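4.3 What the pegboard score is taken to show

Pegboard tasks have a long and rather comfortable history in hiring. A person puts small parts into matching holes, someone records the time, and the time is read as a measure of "dexterity." The vendor manuals we looked at treat this last step as settled. We do not think it is.

The largest set of scores open to us came from the Ceder battery, with 2,057 applicants tested at two packaging plants. Of these, 923 were hired and 868 were still employed when supervisor ratings were collected in January. The manual reports a "strong" link between board time and rated performance. That link is computed on the 868 alone, with no correction for the people who were turned away on the basis of the same score, or for those who left. Supervisors at one plant had also seen the scores before they gave their ratings. We asked for the ratings from the other plant separately and were told they had been pooled.

The Skyrme version fares a little better. It was given twice to a group of 48 trainees, and the second round was faster for nearly all of them. The authors call this a practice effect and set it aside. If one extra try can move a trainee past the cutoff, though, the cutoff is at least partly a measure of who has handled such a board before. Applicants who had done assembly work at home or in school would start ahead, and the form does not ask.

Layout is a further problem. Boards differ in the spacing of their parts, in how much the shapes give away, and in whether both hands can work at once (Figure 6). Scores from different layouts are nonetheless placed on one scale in the Flodeck tables, with no equating study that we could find. 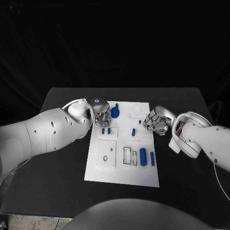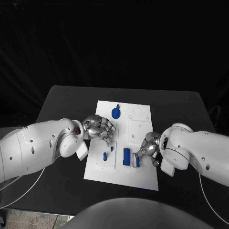 Figure 6. Blue parts set out on a white work surface, with an arm reaching in from the left and another from the right.

Eifion Probert, commenting on an earlier draft of this section, objected that we ask too much of a cheap screening tool, and that an interview would do worse on every count raised here. He may be right about interviews. He added that the plants he had dealt with used the board only to rule out the very slowest applicants, and that a crude cutoff can tolerate a good deal of noise. We would like to see the cutoffs.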